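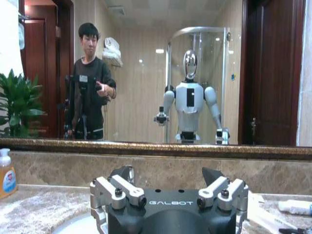 手動スパイスミル「Kiani」家庭モニター募集

株式会社Jakavardでは、7月発売予定の手動スパイスミル「Kiani」を自宅の台所で使い、感想を書いてくださる方を募集します。募集人数は34名です。料理の経験や腕前は問いません。

Kianiは、胡椒、クミン、コリアンダーシードなどの乾いた粒スパイスを挽くための道具です。刃はセラミック製で、粗さは底のダイヤルで切り替えます。前の型の「Pelus」では、粗挽きにしたときに細かい粉が混じる、少量だと空回りする、という声を多くいただきました。今回は刃の溝と投入口の形を変えています。社内の試験では改善を確認していますが、毎日の料理で使ったときにどう感じるかは、使う人に聞かないとわかりません。

お願いしたいこと
モニター期間は49日間です。期間中、週に三回以上Kianiを使ってください。何を挽いたか、粗さの設定はいくつか、気になった点はあったかを、同封の記録用紙に書いていただきます。一回分は一、二行でかまいません。

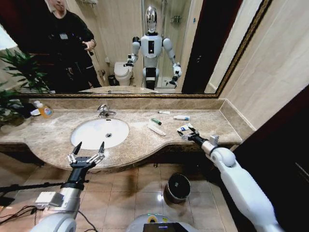

期間の終わりに、まとめの感想を300字以上で書いて提出してください。良かった点だけでなく、使いにくかった点、買うとしたらいくらまで出すか、手持ちのミルと比べてどうだったかも書いてください。悪い評価を書いたことで謝礼が減ることはありません。感想は当社の商品ページに掲載する場合があります。その際はお名前を出さず、年代と世帯人数のみを添え、モニターによる感想であることを明記します。

応募条件
・日本国内にお住まいの20歳以上の方
・週に四日以上、自宅で料理をする方
・粒のスパイスを普段から使っている方、またはこれから使いたい方
・調理器具の製造、販売の仕事に就いていない方
Pelusをお持ちの方も応募できます。お持ちの場合は応募フォームの備考欄にその旨を書いてください。使用年数もわかれば助かります。
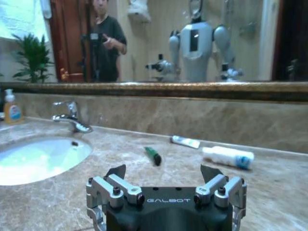
大理石のカウンター

お送りするもの
Kiani本体一台、黒胡椒200グラム、掃除用ブラシ、記録用紙、返信用封筒。本体は期間終了後もそのままお使いいただけます。黒胡椒以外のスパイスはご自身でご用意ください。岩塩は刃を傷めませんが、湿った塩やごまは詰まりの原因になるため、期間中は入れないでください。

謝礼
記録用紙とまとめの感想の両方を受け取った後、当社の通販サイト「Rendidon」で使える買い物券3,000円分をお送りします。途中で続けられなくなった場合は、着払いで本体をご返送ください。違約金などはありません。

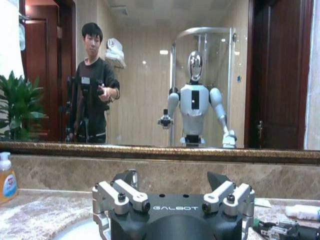

本体の水洗いはできません。挽いた後は粉をはたき落とし、ふたを閉めて湿気の少ない場所に置いてください。鍋の湯気の上で直接挽くと、内側に粉が固まることがあります。固まった場合は無理に回さず、ブラシで取り除いてから使ってください。割れや異音があったときは使用をやめ、早めに連絡をお願いします。代わりの品をお送りします。

応募方法
当社サイトの応募フォームに、氏名、住所、年代、世帯人数、よく作る料理、今使っているミルの種類を入力して送信してください。締め切りは2019年3月18日の正午です。応募者多数の場合は、世帯人数と使用経験が偏らないように選びます。結果は選ばれた方にのみメールでお知らせします。選考理由についてのお問い合わせにはお答えできません。

いただいた個人情報は、選考、発送、モニター期間中の連絡にのみ使用します。

担当:株式会社Jakavard 商品開発室 ワグネル・ファルカン(Wagner Falcão)
お問い合わせは応募フォームの「質問」欄からお願いします。返信まで二、三日かかることがあります。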